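The slow work of teaching an arm to tidy a table

Mar 13, 2020

At Duter's workshop in Pickering, the robots learn by being shown. A person guides the arm through a small job, the computer records how each joint moved and what the cameras saw, and then the table is set again. One pass is called an episode. A good shift produces 60 of them.

The company makes software for low-cost arms, the kind a school or a small packing shop might buy. Its current project, called Zusa, is meant to handle ordinary objects on ordinary surfaces. The team began collecting in January, on a matte gray board under even light. The trained system did well on that board and badly almost everywhere else.

So the collection plan changed. Operators now work through a list of 8 tabletops, some dull, some shiny, and move the objects to new spots between episodes. Reflections are on the list. So are drops of water – a kitchen counter has them, and a system that has never met one may treat it as something to avoid.

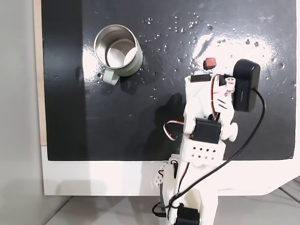 A white 3D-printed arm with a camera at its wrist, on a glossy black tabletop with a mug and a small red cube.

Each operator works for 40 minutes and then takes a break. Tired hands make jerky motions, and the system copies those as readily as smooth ones. Failed attempts are kept in a separate folder, marked with the point where things went wrong. Episodes in which the operator changed their mind halfway are thrown out.

The checking takes longer than the recording. Every episode is played back at half speed by someone who did not record it, using a viewer called Witard that lines up the video with the joint readings. If the two drift apart, the episode is dropped.

Duter plans to spend three more weeks on the shiny surfaces before training again. After that comes cloth, starting with a plain cotton tablecloth and then one with a printed pattern.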